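How to Fill Cannoli at Home Without Soggy Shells

I have a soft spot for any dessert that makes a mess of your shirt, and cannoli sit right at the top of my list. For years I only ordered them out, mostly at a little counter in Etstead where they pipe the filling while you wait, and I assumed the whole business was beyond a home cook. Then I bought a box of plain shells one October, made a bowl of sweet ricotta, and ate four of them standing up at the kitchen counter. If you can stir and you can squeeze a bag, you can do this.

I'm not covering how to fry shells from scratch today. That's a whole afternoon and a pot of hot oil, and I'd like you to have dessert tonight! Bought shells are just fine, and the filling is where you get to show off anyway.

What you'll need

12 cannoli shells, full size
Two pounds whole milk ricotta
One cup powdered sugar, sifted
One teaspoon vanilla
A good pinch of cinnamon
The grated peel of one orange
Half a cup of mini chocolate chips
Chopped pistachios for the ends
Cheesecloth, a strainer, and a piping bag (a sturdy zip bag with the corner snipped works too)

Step 1: Drain the ricotta

Please don't skip this one, even if the tub looks nice and thick. Line your strainer with a double layer of cheesecloth, set it over a deep bowl, and spoon in the ricotta. Fold the cloth over the top, put a small plate on it, and add something heavy, like a can of tomatoes. Slide the whole tower into the fridge overnight. You'll be surprised at how much liquid ends up in the bowl in the morning — I know I was the first time, and I had paid extra for the fancy kind.

If you forgot, or you only just decided you wanted cannoli (I sympathize), give it at least four hours and then squeeze the cloth gently over the sink before you unwrap it.

Step 2: Mix the filling

Tip the drained ricotta into a clean bowl and press it through a fine strainer with the back of a spoon. It's a bit of an arm workout, but it takes away the graininess and you end up with something closer to frosting. Add the powdered sugar, vanilla, cinnamon, and orange peel, and stir by hand until it all comes together. I used to use my electric mixer for this and kept ending up with soup. A plain rubber spatula is the way to go.

Taste it now. Some ricotta is sweeter than others, and you may want another spoonful of sugar. Fold in the chocolate chips last, cover the bowl, and let it chill for an hour while you go do something else around the house. 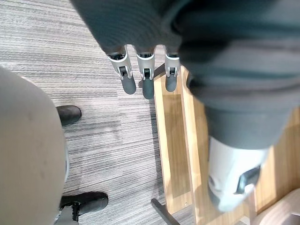
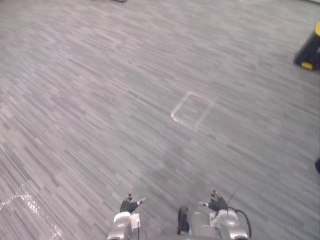
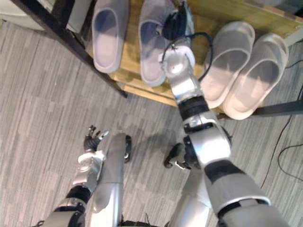 Step 3: Coat the shells

Melt a handful of chocolate in short bursts in the microwave, stirring in between. With a small pastry brush, paint a thin layer inside each shell as far in as the brush will reach, then do the other end. Stand them on a sheet of parchment until the chocolate sets. It keeps the damp filling away from the pastry and buys you a good bit of crunch time, and of course it also means more chocolate, so I can't see any reason to leave it out.

Step 4: Pipe and finish

Spoon the filling into your bag, but only fill it halfway or it will come out the top and down your wrist. Snip a wide opening, big enough for the chocolate chips to get through. Push the tip into the middle of the shell, squeeze until the filling reaches the end, and then turn the shell around and do the other side. Going in from both ends means no sad hollow spot in the center.

Dip each end in chopped pistachios, line them up on a plate, and dust with powdered sugar through a small strainer. If you have kids in the house, set out bowls of sprinkles, crushed cookies, and chopped cherries and let them dip their own. It will be chaos, but very happy chaos.

Making them ahead

The filling keeps for two days in the fridge, covered, and the coated shells keep for the same time in a tin on the counter. Don't put the two together until you're ready to eat. I once filled a whole batch at noon for an evening dinner, and by the time the coffee was poured they had gone as soft as sandwich bread. Everyone ate them anyway.

Leftover filling is lovely on toast, or spooned over strawberries — or straight from the bowl with the fridge door still open.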